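Small Fixes for a Crowded House
Posted 18 May 2018

I got more mail about the hall closet than anything else I've written (hi, Shabnam Awan!), so let's keep going.

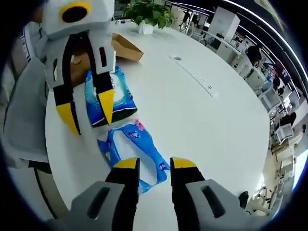
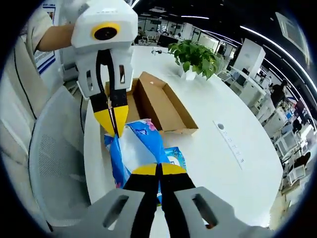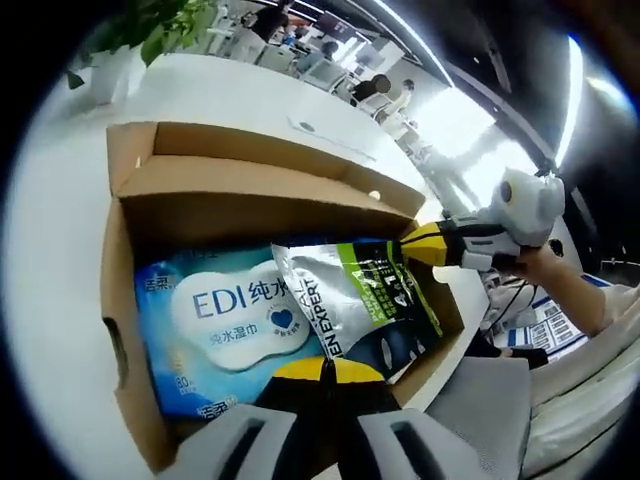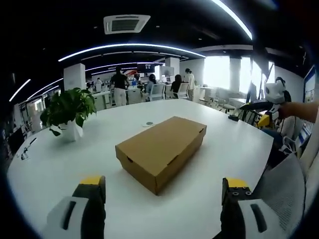 Candle wax on a tablecloth! Don't scrape it warm. Put the whole cloth in the freezer overnight, snap off what you can, then iron the rest between two paper bags and keep swapping in clean ones. Red wax leaves a stain, so dab that with rubbing alcohol. I keep my good cloths in a plain cardboard box with a separate lid and hand holes in the ends, like the closed one by the potted plant, and they come out with hardly a crease. Mine holds 6 if I fold them in thirds. Next I'm tackling napkins.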